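Plurkau council approves new rules for short-term rental registration

Owners of short-term rentals in Plurkau will have to register each unit with the town before listing it, under an ordinance the council passed on Friday. The rules take effect in May.

The ordinance covers any furnished unit rented for fewer than 30 nights at a time. Owners must file a floor plan, proof of insurance and the name of a local contact who can be reached by phone at any hour. The annual fee is $146 per unit. Operating without a registration number carries a fine of $600 for a first violation and $1,000 for each one after that.

The town's housing office counted 3,022 active listings in its last review, said Rekha Chowdary, who manages the registry. Records will be kept in Pistis, the database the town already uses for building permits.
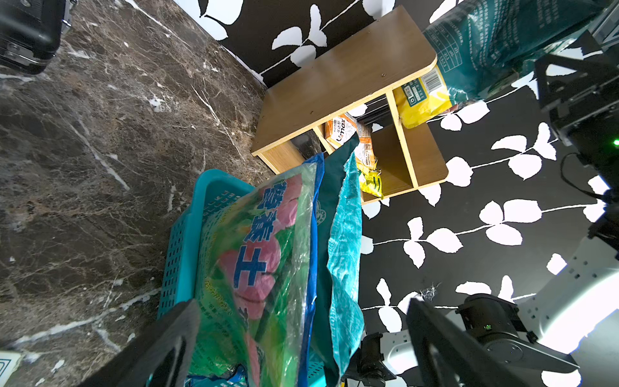 Does an owner who rents out a single room have to register?

Single rooms are covered if the guest pays for the stay and the room is advertised to the public. The fee is the same as for a whole unit.

Registration numbers must appear in every online listing and on a notice inside the unit. The notice must also list the maximum occupancy, trash collection days and the location of the nearest exit. Transfers are not allowed, and a buyer must file a new application after a sale closes.

Council member Remzi Bozkurt voted against the measure, citing the cost to owners with one property. An amendment from Firdevs Dağdelen to exempt units rented fewer than 14 nights a year failed.

Applications will be accepted online and at the housing office counter on Sobczak Street.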